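Notebook entry, 20/06/2022
Project: Brondeo, two-arm unloading of household racks
Present: D. Enache, M. Văduva, H. Dunleavy
Entered by: D. Enache

Purpose. To establish whether the wrist views alone are sufficient for the policy to choose a grasp on items in the dish rack, or whether the overhead view must be retained. The question was left open at the last review and Tudor Surdu has asked for a firm answer before the August report.

Data. The training set stands at 2788 demonstrations, all recorded by teleoperation. Of these, 647 have been set aside because the two arms were operated one after the other, with one arm parked outside the work area. They remain in the archive under the Hakitz label and should not be deleted. Maricica has checked the remaining time stamps against the joint logs. The offset between the two wrist streams is now corrected at loading, and the old correction script must no longer be run on top of it.

Method. Two policies were trained from the same starting weights, policy A with all views and policy B with the wrist views only. Each was given 136 trials. Rack contents were changed between trials according to Harriet's printed list, and the same list was used in the same order for both policies. A trial was counted as a success only if the item was lifted clear of the rack and set down without help from the operator.
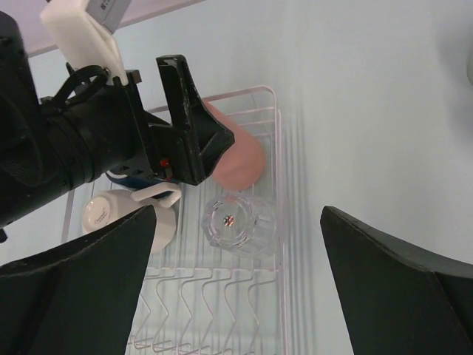 The list mixes rigid and soft items on purpose. Policy B was expected to do worst on clear glass, where the depth estimate has given trouble since the first tests.

Results. Policy A succeeded in 113 trials and policy B in 104. The gap is smaller than expected. Most of the failures under B came from the approach and few from the grasp itself: the arm stopped short when the other gripper covered a large part of its view. Glass accounted for fewer failures than mugs lying on their sides, for which both policies tended to close on the body and ignore the handle.

Two trials under A were repeated after a controller fault. The repeated runs are the ones counted, and the fault is recorded in the Gavrilă log.

Remarks. Masking the opposite gripper in the wrist views was discussed. Harriet considers that this would remove useful information about contact between the arms. I am inclined to agree, but the matter should be tested - a short run with masking on policy B only would be enough.

Actions.
M.V. to tag the approach failures by item.
H.D. to add more mugs on their sides to the list.
D.E. to train policy B with masking, same weights and same seed.
Petrică Roman to look at the controller fault before the arms are used again.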